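**Re: [planesia-kitchen] Toast rack, again**

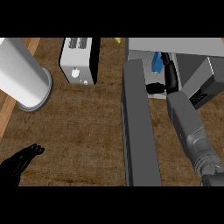 *The toaster-like end of the table, rendered.*

Mireille Boyer wrote:

> Can we please settle the bread question before December? I have read the whole thread, all 67 messages of it, and as far as I can tell we have agreed that bread is good. Vullau wants our order by the end of the month. If we go with the sliced, somebody has to say so. If we go with the unsliced, somebody has to own a knife.
>
> Also, whoever keeps putting the rye in the refrigerator, I am asking nicely.
>
> M. Boyer

Mireille,

I own a knife. I'd like that on the record before the rest of this gets me removed from the list.

My vote is for unsliced. The Vullau sliced loaf is a perfectly decent object and I have eaten more of it than anyone should, but it's cut for some other nation's toaster. The slices are too thin to take butter straight from the fridge and too wide to go in without being squashed at the corners. You end up with a brown middle and a pale rim, like a bad map of a lake. Cut it yourself and you get the thickness you deserve.

Against this, Navitz (the bakery, not the bus stop) has offered us 8 loaves a week at the old price if we take them unsliced and pick them up before 7 a.m. I'm aware of what that hour does to the enthusiasm on this list. I can do it two weeks out of four. I am not doing it four weeks out of four, whatever I may have said at the end of the summer supper.

On the rye: it was me until March. I stopped. Whoever has carried on my work since then is acting alone. For what it's worth, the refrigerator does make bread go stale faster, which I learned from my mother-in-law, then from a library book, then from my mother-in-law again when I told her about the library book. Put it in the bread box, cut side down, and freeze whatever you won't get through by the third day. Slice it first. I have seen a grown man go at a frozen rye with a screwdriver and I'd rather not see him do it twice.

Somebody upthread asked about crumbs. The tray pulls out. It has always pulled out. Unplug the toaster, let it cool, take the tray to the compost and knock it against the side. Please stop turning the whole thing upside down over the sink, as the drain has opinions about this and so does the plumber, who charged us 263 last time for what he called "mostly sesame."

So, proposal: unsliced from Navitz through the winter, two white to every rye, and we look at it again when the mornings get light. If you object, object by replying to the list. Don't reply only to me. I have a private folder of objections going back several years and it's not helping anybody.

I'll leave the bagel matter alone except to say that I've read Mireille's earlier note and she's right about the poppy seeds.

Knife's in the second drawer. It has a cork on the end. Put the cork back.

\--
*planesia-kitchen: to leave the list, send a blank message with "unsubscribe" in the subject line. Sending it to everybody does not work.*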